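Home Shop Kitchen Care Floors Spares Contact

Granex Stone and Tile Sealer, 307 ml bottle

If you have ever wiped down the wall behind your stove on a Sunday morning and found that last night's tomato sauce has moved in for good, you'll understand why we started selling Granex in the first place. We had been using it at home for years before it ever went on the shop shelves (one bottle lived under the sink, another out in the garage with the paint brushes), and when the makers brought out the smaller size we thought, well, we really ought to be offering this to everybody.

Granex is a clear, water-based sealer for natural stone, unglazed tile and grout. It soaks in and leaves the surface looking very much the way it did before, perhaps a touch warmer in tone if your stone is thirsty. You won't get a shiny plastic coat on top, and you won't get that sticky feeling some of the older sealers leave behind on a humid day. What you do get is time. A splash of oil or coffee sits on the surface long enough for you to finish stirring, find the cloth and wipe it up.

It goes on kitchen backsplashes, windowsills, hearths, bathroom walls, the little shelf in the shower where the shampoo stands, and most kinds of stone flooring.
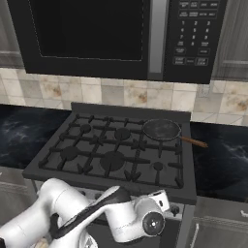
Square beige and cream tiles with a marble look, between the stove and the microwave.

Will it work on my tile?

This is the question we get more than any other, and we're always happy to answer it! The easiest test takes a minute. Put a few drops of water on the tile, somewhere out of the way, and go and put the kettle on. If the tile has gone darker under the drops by the time you come back, it is drinking, and Granex will do it good. If the water is still sitting there in neat little beads, the tile is either glazed or already sealed. In that case save your money and just do the grout lines, which nearly always need it.

Plenty of tiles that look like marble are in fact glazed ceramic or porcelain, and there is nothing wrong with that at all, we have them in our own bathroom. The drop test will tell you which sort you have. Please don't put Granex over a glaze. It has nowhere to go, and it will dry to a cloudy film that you will have to rub off with warm water and a good deal of patience.

How to use it

Start with a clean, dry wall. We can't say this often enough. Whatever is on the tile when you seal it will be staying there, so give the area a proper wash with Danley Stone Soap or any plain soap that doesn't contain vinegar or lemon, rinse it, and leave it overnight. New grout needs longer, and your grout packet will give you the curing time.

Shake the bottle, pour a little into a saucer and wipe it on with a soft cloth or a foam pad, working from the bottom up so you don't get runs. Do an area you can comfortably reach without moving your feet. Leave it for 2 minutes, then buff off everything that hasn't soaked in with a second, dry cloth. For grout alone, a small artist's brush is much nicer to work with than a cloth, and we sell a Maruyama flat brush that is just the right width. Let the first coat dry for an hour or so and do it all again.

Before you start behind a stove, turn off the burners, let everything cool right down, and lay an old towel over the cooktop. Sealer that drips onto metal wipes off easily enough while it's wet, but once it has dried it takes some scrubbing, and grates have a way of catching drips in exactly the places your fingers don't fit.

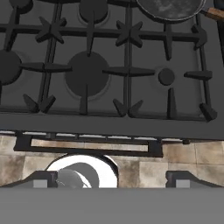

Keep the window open while you work and for the rest of the afternoon. The smell is mild, a bit like fresh chalk, and it's usually gone by supper. You can cook again the next day. Wait a full day before you wash the wall, and use nothing stronger than soap and water for the first week.

How far does it go?

One bottle covers a standard backsplash twice over, with enough left for the windowsill. Very open stone, such as tumbled travertine, will take more. If you're doing a floor, have a look at the big Granex can instead, as you'll get through the small bottles at a terrible rate. A backsplash by the stove wants doing again every couple of years, and a quiet wall somewhere else can go a good while longer. Just repeat the water drop test whenever you think of it.

Goes well with

Danley Stone Soap, unscented, for everyday washing. It's gentle and it rinses clean.
Maruyama flat brush, for grout lines and corners.
Fikitz buffing cloths, pack of 2. They're lint free and will go through the washing machine again and again, but please skip the fabric softener.

Details

Item number: 233
Contents: 307 ml
Finish: natural, no shine
Suitable for: marble, limestone, travertine, slate, unglazed terracotta, cement grout
Not suitable for: glazed tile, glass, metal, wood, epoxy grout
Storage: keep the cap tight and the bottle out of the frost. A bottle that has frozen won't come right again, I'm afraid, however much you shake it.

Orders that reach us before noon on Wednesday go out the same week. If you're unsure about your stone, send us a note with a few words about where it is and what the water drops did, and we'll write back and tell you what we would use ourselves.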